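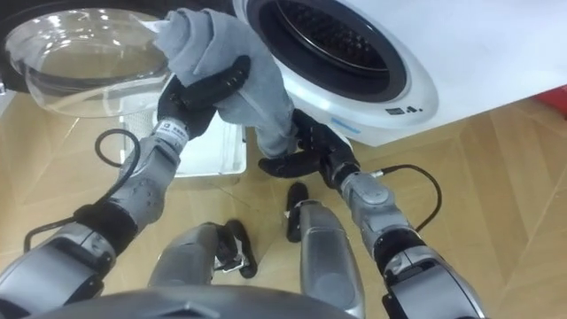 Rūta Uibo
Tudia Household Automation Notes
Filed under: Procedures, Laundry

Loading a Front-Loader with a Two-Armed Robot: Working Rules

These rules cover one task: moving soft goods from a floor basket into the drum of a front-loading washing machine. They apply to teleoperated runs and to autonomous runs. They do not cover detergent, program selection or unloading, which are in the Plestia procedure.

Before the arms are enabled

1. Mark a keep-out line on the floor at full arm reach plus 300 mm. The supervisor stays behind it with the stop button in hand. A stop button lying on a shelf does not count as supervised.

2. Check that the washer is off at its own switch. Pausing a program is insufficient. Some machines lock the door on a timer and release it again with no warning.

3. Open the door by hand to its full swing and leave it there. A bowl-shaped glass door projects a long way on both faces, and most depth sensors read it badly. Enter it in the collision model as a solid volume larger than the real door. We use 30 mm of padding on all sides.

4. Look into the drum. Small items left behind from an earlier load will invalidate the item count in your log.

5. Put the basket on the floor on the hinge side, below the door. Both arms must be able to work without crossing. If they have to cross, move the basket or the robot, and do not edit the arm limits to make it fit.

6. Inspect cable slack at both wrists. External cables that loop away from the forearm are acceptable if the loop cannot reach the door rim, the basket handles or the other hand at any point of the motion. Run the full motion once at low speed with empty hands to confirm this.

Handling the cloth

Use two hands for anything longer than the drum opening is wide. One hand carries the leading end up to the opening. The other holds the trailing end and follows, keeping the fabric off the floor and away from the feet. With a towel-sized piece it is normal for the upper part to bunch against the rim before it goes in. Light contact there is permitted.

Set the force limit before the run, and set it for the rim, which is the stiffest thing the hands will meet. The gasket is softer and is easily nicked by a hard fingertip. If your hands have exposed screws or metal edges, cover them.

Release order:

Leading hand opens inside the drum, past the gasket.
Leading hand withdraws along the path it came in on.
Trailing hand feeds the rest and opens last.

Never pull on fabric that both hands are holding. A tug between two stiff arms loads the wrists quickly, and the fabric may tear before the controller reports a fault. Keep the distance between the hands shorter than the piece at all times.

Stop conditions

Stop the run if any of the following occurs:

Fabric touches a foot or goes under one.
A cable touches the door or catches on the basket.
The washer moves on the floor.
The same item has been dropped 3 times.
A person or pet crosses the line.

After a stop, clear the fabric by hand with the arms disabled. Don't back the arms out under power with cloth still in the fingers — the fingers may hold more than the joint readings suggest.

Closing out

Send both arms to the rest pose before anyone approaches the machine. Go around the gasket with a finger and pull out any fold caught in it, then close the door by hand. Door closing by the robot is a separate task with its own approval.

Log each item as placed, dropped or stopped. Kpodo sites also record peak wrist force per item. For approval to run unattended trials, Colport asks for 98 percent placed with no stop caused by contact. Operator saves count as drops.

Next revision: September. Changes expected in step 3 and in the force section.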